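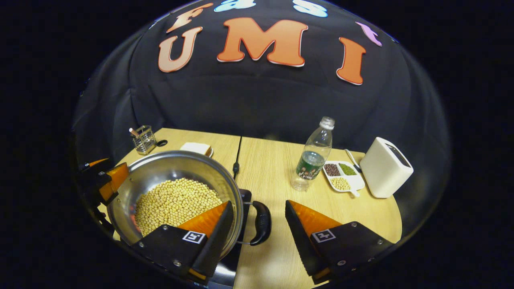

4 min read

Soybeans this evening. I put the pot on the induction plate to see how much room they would take up, and they came to the lower half of it, which was fine. It is the big steel one I bought in Bromlow last winter for jam and have used for jam once. The beans are from the wholesale shop in Clestwood, where the smallest bag they will sell you is bigger than anyone with an ordinary cupboard wants. I paid with the last of the birthday money and carried it to the bus in my arms because the handles on my shopping bag were going.

The table was already set out, two sections pushed together, with the black cloth hung up behind and the orange letters pinned on it. U, M, I, with pale edges round them so they show up. I like the orange. The small pink letter is on a slant and I left it alone. I ran the cooktop lead back along the join between the two sections, as it keeps it away from the front. Last month I had it coming over the side and caught it with my hip twice in one afternoon.

Yellow beans look better in a steel pot than in a bag. In the bag they looked like something you would feed to hens. I stood there pushing them about with my hand for longer than I needed to. They are cool and very smooth and they get between your fingers and make a noise like gravel when you let go. I picked through them for stones and found none, only a few split ones and one that had gone dark, which went in the bin.

The plan is soya milk, then tofu if the milk is any good. I have done it once before, in the old flat, and that time I didn't soak them long enough and the whole thing tasted of lawn. The booklet says 12 hours. I am going to give them that properly this time, overnight and into the morning, and change the water before bed. I did think about doing the full bag and then had a word with myself. Even what I tipped out is more than I meant. They swell a lot. I wrote that in the margin last time and underlined it, and then forgot I had.

Went through the cupboard afterwards for the muslin and couldn't find it. Found 2 jam thermometers, a bag of lolly sticks, the lid of a dish I broke in the spring, and the Wadmont catalogue I had been accusing the recycling of taking. No muslin. I have an old pillowcase that has been boiled so often it is nearly see-through, and that will have to do. I put it through a hot wash on its own with no powder. It seemed a waste of a wash but I don't want the milk tasting of lavender.

Then the question of what to set the tofu with. The Bettencourt stuff I used before has gone hard in its tub, so either I chip at it or I use lemon juice. I looked at the price of a new tub and it is 146 pence more than it was, or to put it the way a normal person would, nearly one pound fifty more, for a powder. Lemon it is. There are three in the bowl and one of them is past helping.

Ate late, beans on toast, the other sort of bean. Read 54 pages of the library book and could not tell you what happened in the last ten. It is the one about the canal and I keep hoping they will get on with digging it. It is due back soon and I don't think I will renew it.

It rained from teatime on and the gutter by the back door is dripping again on to the step. I put the old washing-up bowl under it, and that is louder than the drip was, so I folded a cloth into the bottom. The man who did it in December told me it would see me out.

Beans are in the cold water now, well covered, with a plate over the top for want of a lid that fits. I rinsed them first until the water ran clear – it took more goes than I expected. First lot came off cloudy and a bit frothy. I saved that for the pots outside, though with this rain they hardly need it.

To do tomorrow:
Drain the beans and rinse again before grinding.
Blender jug, check the seal, it leaked with the soup.
Use the tall saucepan for boiling the milk, it climbs.
Keep the pulp. Half in the freezer, half for flapjacks if I can be bothered.
More lemons. String. Washing-up liquid.
Ring Clestwood about whether they take back the empty sacks.

Half past ten and I have been down to look at them already, which is daft. Some of the skins have started to wrinkle. Changed the water early, put the plate back and turned the kitchen light off.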